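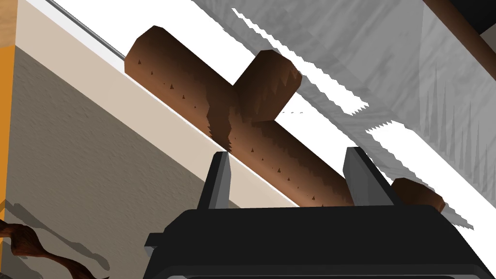

Still waiting for the robot that clears my counter

Search this site Go

Home Blog Workshop Links About

Wednesday, late, so this will be quick. Coffee gone cold twice.

Every few months I go looking at where the home robots are. Can one put the kitchen back together yet? Short answer no. Longer answer - sort of, in a simulator, on a good day.

The job up top is the one I keep coming back to. Brown thing like a branch, lying at a slant, with a stub coming off the side. Two gray fingers, one either side of the shaft. Thats it. Pick it up, put it somewhere else. My kid could do this before he could talk.

But think about what you do when you grab a branch. You don't grab the middle of the stub by accident. You feel which end is heavy. If it rolls you just roll with it. A gripper with two fingers gets one squeeze, more or less, and if it's off center the whole thing swings around and knocks over whatever is next to it. In my kitchen that would be the oil.

And rendered wood is the easy kind. Real wood has sap and bits that come off on the floor, and then somebody has to sweep the bits. Who sweeps? Me.

I spent five years at Tunstall, on the packing side, so I'm not coming at this cold. We had a Mernetti arm on the carton line. Loved that arm. Same carton, same spot, all shift long. It did 3512 cartons in its first week and I think we touched it twice. Then the Cultana order came in with bags instead of boxes and it was useless. Bags sag. We parked it and went back to hands.

That's the gap for me. Shop floor, same thing every time - yes, done, has been for years. Shop floor with mixed junk in a bin - getting there, slow. House - every single thing is the mixed junk bin. Socks. Lids. A branch somebody brought in from the yard becuase it looked like a letter T.

Ketano put out a list of 303 chores they want a home machine to manage. I read the whole thing on the bus. Some of it is fair, wiping, fetching, loading. Some of it I can't get my husband to do. Nothing on there about finding the place where a thing goes, and that's half of tidying in this house. The scissors have 2 homes and which one depends on who is asking.

What would I pay for right now? Something that picks up off the floor and drops it all in one basket. No sorting. I'd sort. Bending down is the part I hate, my back is shot from the packing years.

So not yet. Ask me again in June, I'm supposed to get a look at a floor pickup demo and I'll write it up if it's any good. If it eats a sock you'll hear about that too.

Ok, dishes.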